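Dravelgate open day, or what I did instead of watching movies

13/01/2021
3 min read

Back from the Dravelgate open day. Small effects and animation studio, does background work for the kind of movie that plays one theater for a week and then vanishes. My kind of movie, so I went.

Got there late. Missed the welcome talk. Coffee was gone.

First stop the screening room. 12 seats, most of them squeaky, mine especially. They ran a reel from Dromus, the space thing they did the storms for. I didn't love Dromus when it came out (that ending, ugh) but the storms look great big. Might have to rewatch it. Then a short called Plumetti, all puppets, hardly any talking, and I teared up at teh end. Why is that not playing anywhere??

After that the render room. Loud. Warm. The guide said one storm shot went through 622 versions. Somebody asked which one they used and it was version 2. Of course it was.

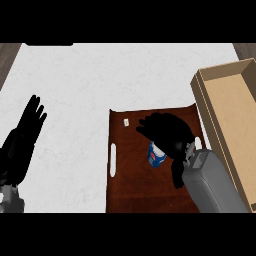
Computer-rendered tabletop: white marble, brown wood floor behind.

Gift shop was a folding table. Plumetti poster, yes please. They also had a framed Dromus storm print for $2,599, which no. Not for that ending.

Wish they'd let us see more of the sound side, the door was open but we got walked right past it. Next one is in May. Going again, on time, and bringing my own coffe.

Recent posts
Plumetti, and other shorts I can't find anywhere
Dromus: the storms are good, the rest isn't
Movies I walked out of, part 2
The Bhuiyan box set, finally opened

Back to top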